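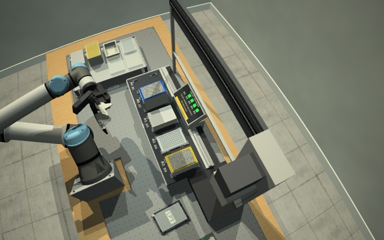 # Progress report on the Tetau example collection

Prepared by Unnur Vigfúsdóttir for the Popescu program office, 27/05/2020

Thank you again for being so patient with us over the spring. I promised a proper account of where your money has gone, and I'm happy to say there is a good deal to tell. The simulated bench is up and running, the arm takes its commands from our hand controller without complaint, and we have been gathering examples most working days. For anyone in your office who is new to the project, Tetau is our attempt to teach an arm to move plates and tip racks between stations by learning from people who steer it through the job first. All of the work in this period was done in simulation, as we agreed.

Each example starts with the arm clear of the labware and its gripper empty. The operator brings it in over the deck, lines up with one item, and carries on from there. We keep the slow attempts along with the quick ones – the learning team at Skondanach asked us to, and I have come around to their view, though it does make for some very long recordings (and some very long lunches afterward!).
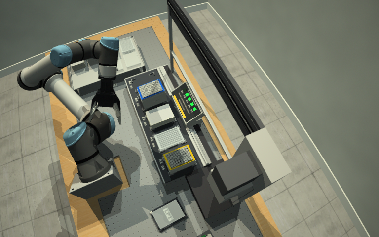
## What has changed since the last report

We now have 3 people trained to steer, up from 2. The newest came to us from Prorbridge and had never touched a controller of this kind, so I sat with her for most of the first week and rewrote the instruction sheet as we went. It is a much friendlier sheet now. She got comfortable in 7 sessions, and I would plan on roughly 10 for the next person, who will be joining part-time.

We also settled the naming question that held us up for so long. Every recording now carries the deck position in its title, and the blue-outlined and yellow-outlined plates are logged under separate names even when the motion is much the same. The white lidded plate gets its own entry too. It sounds like a small thing, but it has saved the Skondanach people a great many emails to me.

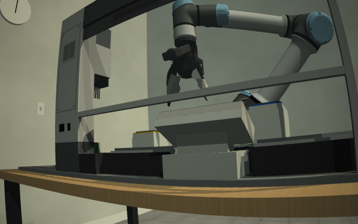

Choosing viewpoints took up more of our time than anything else I had budgeted for, and I would like to explain why, as it shows in the hours. The learning system has to judge where the fingers are from pictures, and a view from over the bench tells it very little about height. So we added a low view from the side of the workcell. It is good for seeing the two fingers hanging open under the wrist, but the slanted grey crossbar passes right in front of the gripper, and the operators and I went back and forth over whether to move the viewpoint. In the end we kept it and paired it with the higher ones, and the Skondanach team will let us know in June if they would like it shifted.

As for money, we are a little under on equipment and a little over on staff time, nearly all of it from the viewpoint work. I don't need anything extra from you for now. What I would ask is your blessing to move the unspent equipment funds across to operator hours, so that our new part-timer can start on schedule. A short note by email is plenty, and I'm always glad to talk it through by phone if you'd like to hear more.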